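Bench notebook, desktop refurb, Balitz workshop

Carried over from the last page: the tower with the drive that comes and goes. Tag 73, out of the Skemeck lot, which arrived as 236 machines and one apologetic email. Rosalie had it down as "drive fault?" and Balthasar had crossed out the question mark, then put it back. I am keeping the question mark.

Side panel off, case flat on its side, drive and caddy to the left with the small green card in its slot in the gray tray. Everyone please keep using the tray. Cards left on the slats go through the slats, and then we all get to know the floor.

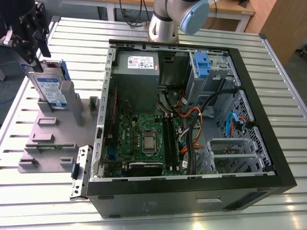 Balitz, December

Started at 9:40, coffee at 9:41.

Processor is sitting bare in its socket with no cooler on it. The cooler went to the shelf before my shift and is in a bag marked "cooler", in Rosalie's handwriting, so at least one of us has a system. Do not power this thing up to "just have a look". I am writing that mostly for myself.

Two memory slots, the black ones next to the processor. The intake sheet says both modules were pulled for testing and passed. The sheet also says this case has three fans, so I would like to see the modules.

Cables: the usual inheritance. Everything comes off the supply in one bundle and wanders through the middle of the case in orange, yellow, red and black, as if someone had closed the lid on it in a hurry. The blue SATA cable loops over by the right-hand side. I wiggled the plug on the board end and it has more play than I like. Board is a Dell, and the connector is the kind with a metal clip on the cable that is supposed to click. This one gives more of a sigh.

Tried a second cable from the Lanz box. Clicks. Marked the old one with tape and set it aside. Do not put it back in the Lanz box, Balthasar. We have been testing machines with known bad cables from that box since the summer, and I have stopped asking how many.

The drive itself is a Western Digital, 1.0TB, in its blue bracket. Label is in good shape and the barcode reads. Put it on the dock for a short test before lunch: passed. Put it on again after lunch: passed. A drive that behaves perfectly outside its computer is a familiar character around here, and I now lean toward the cable. The long test takes most of a night, so that is for whoever closes up.
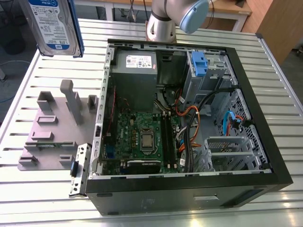 Drive caddy and cage

The caddy is the blue plastic sort that flexes at the sides and snaps over the drive. It is meant to go in without tools and without swearing. I managed the first.

Order that worked, for the next one of these:

Open the blue latch on top of the cage all the way. Halfway feels like all the way. It isn't.

Connector end of the drive toward the cables. Balthasar and I disagree about whether this is obvious.

Push on the caddy, never on the drive label. Even pressure on both sides until it seats, then tug once. If it moves, it was never in.

Data cable first, power second. The power plug is stiff and wide and blocks your fingers from the other one.

Close the latch. If it wants force, take everything out and look for a pinched wire. (It was a pinched wire. Black one, insulation fine, dignity less so.)

Went through that twice with the caddy and it was smooth the second time. I then took it out again for the long test, so nobody should read this page and report the machine as finished.

Dust was moderate. Blew out the vents, wiped the bezel, and got the Bistard cleaner on my sleeve again. It takes sticker glue off plastic very nicely and takes the color off shirts nearly as well. Gloves are in the top drawer.

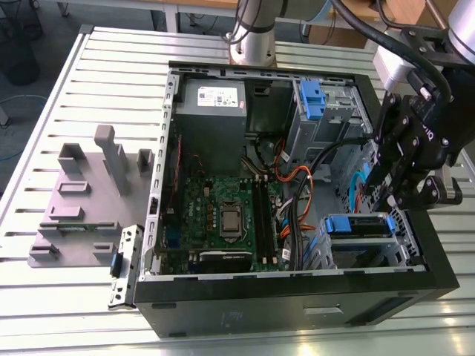
Tag 73 open on the bench, blue latch on the drive cage at top right.

Left to do on this one:

Long test on the drive overnight. Write the result on the tag and also in here, please, since the tags fall off.

Cooler back on with fresh paste. A small dab. Rosalie has asked me to underline small and I don't have a ruler.

Find the two memory modules that passed. Tray B, according to the sheet. Tray B contains 16 screws and a sandwich wrapper.

New SATA cable stays with the machine. Tape a note to the case saying so.

Check the fan count against real life and correct the sheet.

Question for Rosalie: do we bother routing the bundle properly on these, or just keep it clear of the fan and close the panel? I would vote for keeping it clear and closing the panel, but it was 4:15 when I formed that opinion and my coat was already on.

Next up is tag 74, same model, listed as "smells". No question mark on that one.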